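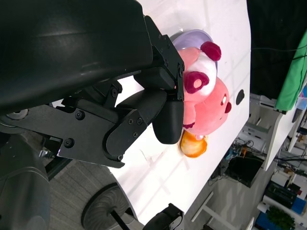
2/11/25, Gekbridge shared workshop, arm bench

Long one tonight so I'm writing it up before I forget half of it. Main job was the left gripper, then teaching the pink plush into the purple bowl, then the cable mess if there was time (there wasn't).

Started with the pads. The old ones had gone shiny and anything with fur just slid off them, which is how the plush ended up on the floor all through October. New ones are the softer pads from Orkden, the dark ones. They go on with the same screws as before but they're a hair thicker, so the fingers now meet earlier than the software thinks they do. I found that out by sending a full close with nothing in the way and listening to the motor complain. So: NEW CLOSED POSITION IS 1,817, not what's on the sticky note. I've thrown the sticky note out. Open stays at 2,338. If you load an old profile it'll bring the old closed number back with it, so please check before you hit run!

While I had the linkage apart I did the pivot screws too. The one on the narrow upper plate had backed out again. I put a drop of the blue threadlocker on it this time, and on the big hex ones in the lower plate while I was there. The small ones by the curved finger link I left dry on purpose, I want to be able to get those out without a fight. Don't crank them, the plate starts to bind way before it feels tight. If the finger drags when you push it by hand you've gone too far, back it off a touch and try again.

Then the teaching. I led it through by hand and saved poses the way we did for the blocks, which was fine for the approach and pretty terrible for everything after it. The trouble with the plush is that it's all head. Grab it by the middle and the head swings and drags the rest round with it, grab it by the head and the feet come down on the rim of the bowl. With a block you know where the far end is. With this thing I honestly have no idea until it gets there.

What seemed to help:

- coming in from the side and low, with the curved part of the finger under the body, and letting the upper pad just rest on it
- slowing the lift way down. I had speed at 55 percent for the reach and that's fine, but the lift wants less
- waiting before the move over the bowl so it can quit swinging. I put in a 2,000 ms pause. Feels like forever when you're standing there but I'd keep it

What didn't: closing harder. I tried it, of course I did. The pads squash the stuffing, the stuffing squirts out sideways (inside the fabric, nothing ripped, don't panic) and you end up holding a pinch of fur. Grip force is back where it was.

I also tried letting the second arm hold the bowl still. Nice idea, but the two arms want the same bit of air right at the end and I chickened out and hit stop. There's probably a pose where the second one comes in from the corner of the table and stays below the rim. Somebody with more patience than me could find it. For now I'd put a square of that rubbery shelf liner under the bowl and call it good.

Side note on the wrist camera. With the new pads on, the fingers sit a little differently in its view and the marker I'd drawn on the preview for "close now" is off. I moved the marker by eye. It wants doing properly with the checkerboard, and I'd do it on a day when the overhead lights are all working, the white tabletop throws reflections and the color matching gets grumpy. Pink against pale purple is already a bad choice, I know. The orange bread thing is much easier for it to find, so if you need a quick demo for visitors use that one.

Rang the Dorkstead group about their spare wrist harness. They've got one, they want our old Altıntaş power supply for it, and I said yes pending a look at whether we still need it. I don't think we do. It's on the shelf over the drill press with a tag on it, please shout if it's yours or you've got plans.

Left to do:

- checkerboard for the wrist camera
- cables by the side of the table, they need a tray or a sleeve or something, I'm scared to move a chair over there
- order a second set of pads, this color, same thickness as these so we don't go through the numbers again
- save the new profile on the shared drive (it's only on the bench laptop right now, under plush_side_low)
- shelf liner

Power's off at the wall for both arms, the stop button is pushed in, so twist it out before you decide it's broken. Hex keys are back in the roll except the one for the big screws, which I've left on the laptop because I want to check the threadlocker first thing tomorrow.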